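The number on the box is never the number you get

Every gripper I have been handed in the last couple of years came with a success rate. The one from Trarkus came with a very good one, printed in bold on the first page of the data sheet, next to a picture of a hand closing on a wooden cube. I have nothing against cubes. I just don't own many, and neither do the people who are supposed to end up buying these things.

So when Fadwa Kabbaj asked me to help compare the Trarkus gripper with the cheaper Wondus one, I said yes on the condition that we leave the cubes in the drawer. We used things from a house: cords, plugs, bowls, basins, a sock. We did 313 tries in all, on the floor, where things in houses tend to be.

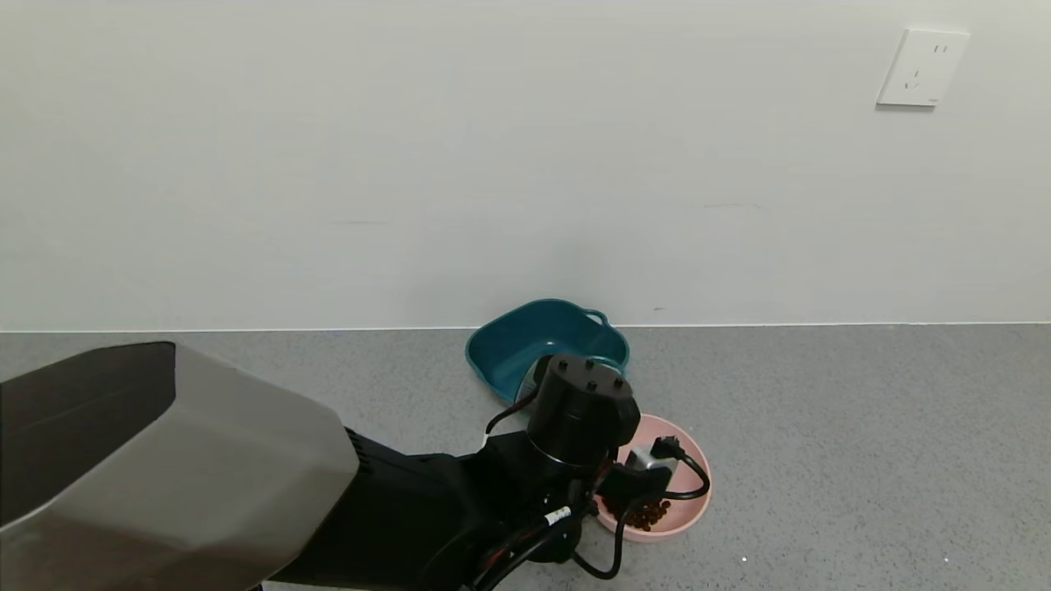
A power cord is a rotten thing to pick up. The plug is stiff and the rest of it goes where it likes, and a controller that knows where the plug is has no idea where the tail is about to drag. Most of the sales talk skips this. The maker counts a grasp when the fingers close and the object leaves the ground. Fadwa wanted to count it only if the plug got where it was going without sweeping anything else along with it. I think she's right, and I think it's telling that we had to argue over it with both sales reps.

Under her rule the gap between the two grippers got so small that I wouldn't spend money on it. Of the first 100 tries with the Trarkus, 29 failed. The Wondus did worse by 13, and part of that was my own sloppy cable routing, which kept snagging at the wrist until Adel Ait Ali redid it one night in December. After that I couldn't tell you which hand was on the arm without looking.

Adel disagrees with me, and he has more patience than I do. His view is that the Trarkus fingers hold up better over months and that a short trial can't show it. Maybe. But "it gets better after the trial" is what I heard about the Mallov controller too, and that one is in a cupboard.

What bothers me is how the price gets set. You pay for precision measured on a bench, under good light, with one object that doesn't bend. Then you take it home to a gray floor and a thin black cord. If a company wants three times the money, let them publish a table of failures with the objects listed, soft ones included. I'd read it. Until then I'd buy the cheap hand and spend the rest on a better camera, and even there I have my doubts.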